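Last updated: June 19, 2023

Kerham table sale clears its odds and ends, papaya included

The bring-and-take table at Kerham's Stivholm Hall drew 147 people at the weekend, a respectable turnout for an event whose only rule is that you must not ask who brought what.

The idea is simple enough. Residents leave fruit, linen and packets they will never get round to, and other residents carry them home to do much the same. Anything still there at closing goes to the Ametepe Road kitchen, which has learned to be flexible about supper.

Luana Quintana, who has run the table since December, said 23 items were left in the first hour and that the towels went fastest. "People are very brave about a stranger's towel," she said. "Less so about a papaya."

The red cloth, bought for 700 pence after long debate, was judged a success – it hides beetroot.

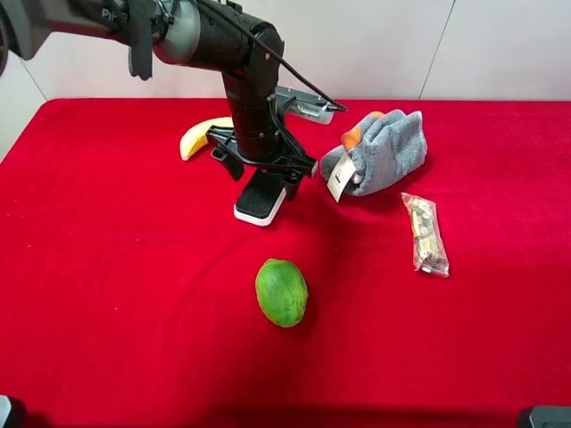

Bananas remain the most donated fruit, usually one at a time, which Quintana puts down to households buying bunches of six and having five good intentions. She would like more citrus and fewer half-used candles.

The next table is in 2 weeks, when the hall's other booking, the Brititz choir, has agreed to start late. Doors open at ten. Bags are not provided.

We use cookies to improve your visit. Accept all | Manage settings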